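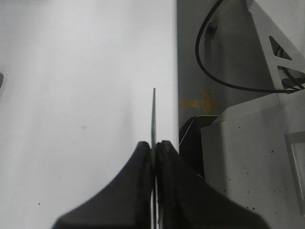
What's the first thing to sort out when you repaint a workroom? The cables. Get them off the wall or at least clipped up out of the way, then worry about color.

That's how the owner of Kirkero, a two-room repair and framing shop in Pirkach, sees it anyway. We talked standing up, between customers. She'd been at it since January.

"I wanted white. Then I ran out of patience and left some of it gray," she says. "People ask if it's a design thing. Fine, it's a design thing."

White panels came from Albers, 271 for the lot, delivered late. Smooth ones, no texture. Why smooth?

"Wipes clean. The old wall had that bumpy stuff and dust just lived in it. I scrubbed that wall for ten years."

And marks? They show, she admits. Every smudge. She keeps a damp rag in her apron and mostly forgets its there.

22 shares | 6 comments

The cables were the real fight. Roughly 300 feet of it came out, some going nowhere at all. What stayed got small clips and plenty of slack.

"Leave a loop. My electrician pulled everything tight last time, looked great, then I moved one bench and had nothing to work with. Never again."

Total bill so far: 3432, more then she planned. The floor is next, or maybe the shelves. She hasn't decided. Prirnulberg, the supply place down the road, quoted her on both and she thinks the shelf price is a joke.

Any regrets?

"I'd do the ceiling first. I did it last. Paint in my hair for a week."

Then the phone went and she had to take it.

We use cookies to improve your visit. Accept | Manage settings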